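If you have been moving the same stack of cups from counter to sink to counter all week, pull up a chair. I put off buying a mug tree for years, thinking it was one more thing to dust, and then I gave in and wished I had done it back when we first moved to Demberg. A light wood table looks so much nicer when you can see the grain running across it and there isn't a cup parked on every knot!
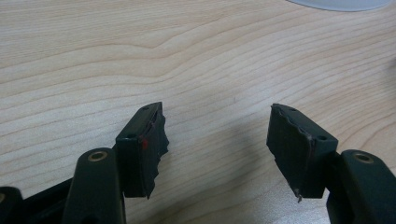
**Hitstead Home & Kitchen Club | Tabletop Tips, collected by Celeste Cordeiro**

First, pick your spot before you hang a single mug. You want it close to the kettle but a good arm's length from the stove, and you need room to walk your hand all the way around it (I forgot this and knocked my elbow on the wall cabinet every morning until I moved the thing). If your table has a hole in the top for cords, set the base beside it, never half over it, so the disc sits flat.

Wipe the wood with a barely damp cloth, go with the grain, and dry it right away. I like to leave it 14 minutes by the oven timer before anything goes back on top. My neighbor Mulder says that's fussy, and he may be right, but his table has rings.

Now for the hanging. A stand with a round base and a ring of thin arms is steady enough when the weight is even, so hang one mug, then hang the next straight across from it, and keep going in pairs.

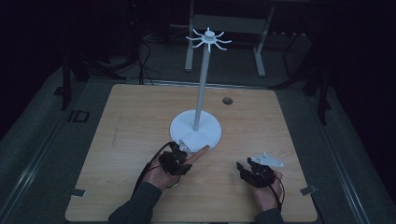 Heavy stoneware is another matter. Those big soup mugs from the Skornenent sale are lovely to hold, but I keep mine on the shelf and save the hooks for everyday cups and the little espresso ones. Check that each handle slips on and off easily, too. If you have to wiggle it, it'll chip sooner or later.

For white arms and poles, a drop of dish soap on an old soft toothbrush gets the tea drips out of the place where everything meets at the top. Rinse, pat dry, and leave the mugs off overnight if you can spare them. Wooden-handled spoons and brushes want a dab of mineral oil every 40 days or so in our dry weather, and you may as well do them while the soap is out.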